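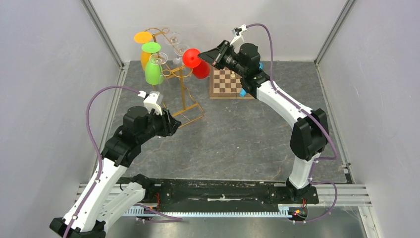 Home Shop Table and Bar Glass Racks Delivery Contact

Dretau Stemware Stand, gold wire

The Dretau is a tall standing rack for glasses with stems. You hang the glasses upside down by the foot, and the bowl stays free in the air. It needs no screws in the wall and no shelf above it, so you can put it on a sideboard, on a bar counter or in the middle of the table when guests are coming.

The frame is made from thin metal rods in a gold color, with curly loops at the top. The foot is a rectangle which lies flat on the surface. We sell the stand without glasses. It holds stemmed cups as well as glasses, and the colors can be mixed freely. Many of our customers have a set with orange, green and red pieces, and in our opinion this is where the gold wire looks the best – with clear glass it is more quiet.

Item number: 1155
Finish: gold
Delivered: in one piece, with paper between the rods
Guarantee: 2 years on the frame

How to load it

Put the stand in its place first and load it after. Please do not carry it with glasses on it. Start with the lowest places and continue upward, changing from one side to the other, so the weight is divided. If you fill one side completely while the other is empty, the stand can lean. For taking down, go in the opposite direction, from the top.

Hold each glass by the stem and slide the foot in slowly until it rests on the wire. Very thick feet can be too tight. If you are not sure, send us the thickness of the foot and Despina Dumitrescu from our shop will try a similar one for you before you order.

Cleaning

Wipe the rods with a soft damp cloth and dry them the same day. The loops collect dust on the inner side, and a small dry paintbrush is good for this. Do not use powder or steel wool, and do not put the stand in the dishwasher. Glasses should be dry before hanging – drops that run down the wire leave white marks.

Questions from customers

Roy Rowbotham asked if the stand can be outside on a covered terrace. For an evening yes, for the whole season no. The finish is for indoor use.

Paula Roman wanted to know if two stands can be joined. They can not be joined, but they can stand close together, if you leave enough space so the bowls do not touch.

Other finishes

The same stand in black is item 1069. It is expected again in January. The white one is no longer made, and we have only the display piece in the Lurkstead shop, with a small scratch on the foot. Paraschiva Dobre can reserve it for you by telephone.

Price and delivery

The gold stand costs $96, with packing included. If it arrives bent, please keep the carton and write to us before you try to straighten the wire by hand.

Page updated December 21, 2024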